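Plurkcombe: ficha de datos

Plurkcombe es un conjunto de fichas e imágenes sobre objetos pequeños guardados en cubetas, cajones y cajas de taller. Reúne lo que suele acabar en el fondo de un recipiente cuando se vacía un bolsillo o se recoge un banco de trabajo: juguetes, tapas, herramientas de medir, piezas sueltas que ya no se sabe de qué son. Esta página explica qué contiene, cómo se han nombrado las cosas y qué conviene saber antes de usarlo.

Mantenimiento: Rekha Rana
Versión: 2
Idioma de las etiquetas: español
Estado: abierto a correcciones

Contenido

El inventario tiene 118 objetos distintos. Cada uno lleva una ficha de texto con nombre, grupo, color principal, forma general y estado. Las imágenes muestran los objetos dentro de un recipiente, casi siempre varios a la vez, sin ordenar por tamaño ni por grupo. Hay hasta 800 imágenes por recipiente, aunque el reparto es muy desigual y la caja de cartón Brotholm tiene bastantes menos que las demás.

Los grupos son estos:

juguete: figuras, vehículos, piezas de construcción
medida: cintas métricas, reglas cortas, calibres
disco: ruedas, tapas planas, platos pequeños, bobinas vacías
cocina: moldes, cucharas de medir, tapones
resto: todo lo que no entra en los anteriores

El grupo "resto" es más grande de lo que nos gustaría. En la versión anterior había un grupo "ferretería" que se solapaba con "medida" y se ha retirado; las fichas afectadas conservan el nombre antiguo en el campo notas.

Recipientes

Se usan tres tipos de recipiente. El cajón Shakya es de madera, bajo y con fondo liso. La caja Brotholm es de cartón y se deforma con el uso, así que sus medidas en la ficha son las del primer día. Las cubetas de metal son las más gastadas: tienen las paredes inclinadas, el fondo rayado y zonas donde el recubrimiento claro se ha levantado. No se han lijado ni repintado, y no está previsto hacerlo.

Sobre la mesa, las cubetas se sujetan con pinzas de resorte. Las pinzas no forman parte del inventario y no llevan etiqueta, tampoco cuando se ven enteras. Lo mismo vale para la mesa y el suelo.

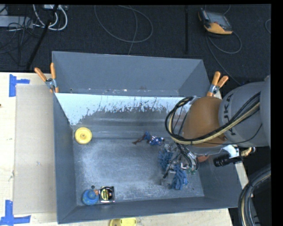
El desgaste del fondo importa para etiquetar. Una mancha oscura pequeña puede confundirse con una arandela, y un desconchón claro con un trozo de papel. La regla es sencilla: si quien etiqueta no está seguro de que sea un objeto, no lo marca y escribe "dudoso" en notas. Las marcas dudosas se revisan aparte y pueden quedarse así.

Cómo se nombran los objetos

El nombre describe lo que se ve, no lo que se supone. Un disco amarillo con borde levantado se llama "disco amarillo con borde", aunque alguien del equipo crea que es la tapa de un bote. Una figura se llama "figura" y se añade el color dominante; no se pone el nombre del personaje. Para las cintas métricas se anota el color de la carcasa y, si tiene etiqueta, el color de la etiqueta.

Los colores siguen una lista cerrada de 10: blanco, negro, gris, plateado, rojo, naranja, amarillo, verde, azul y marrón. Los tonos mezclados se resuelven por superficie: un objeto azul con motas verdosas es azul. Si la mezcla es a partes iguales se escriben los dos, separados por una barra.

Forma: redondo, alargado, plano, irregular. Se admite más de una. Las figuras con brazos o piernas son siempre "irregular".

Estado: entero, incompleto, dañado. Un objeto tapado en parte por otro sigue siendo "entero" si su ficha general lo da como entero. Este punto ha dado más trabajo que ningún otro y todavía quedan fichas por corregir.

Estructura de carpetas

fichas/ un archivo de texto por objeto
recipientes/ medidas, material y notas de cada recipiente
imagenes/ una subcarpeta por recipiente
caten/ la lista de nombres en formato Caten, generada desde fichas/

No edites nada dentro de caten/ a mano. Se vuelve a generar con cada cambio y lo que escribas allí se pierde.

Problemas conocidos

Los objetos plateados sobre fondo gris están etiquetados con menos precisión que el resto — sobre todo los que brillan. Los contornos pueden comerse parte de la carcasa.

Hay dos fichas para la misma cuchara de medir. Se unirán en la próxima versión y el identificador más alto dejará de usarse.

El campo "color" de las tapas marrones y naranjas no es fiable. Lo rellenaron personas distintas con criterios distintos.

Las medidas de las cubetas corresponden a la abertura, no al fondo. Al tener paredes inclinadas, el fondo es más estrecho.

Correcciones

Para proponer un cambio, indica el identificador del objeto, el campo y el valor nuevo. Si se trata de un nombre, añade el antiguo. Las propuestas de color se aceptan mejor con dos imágenes de recipientes diferentes. Rekha Rana revisa las propuestas pendientes a principios de mes; las de junio ya están incorporadas.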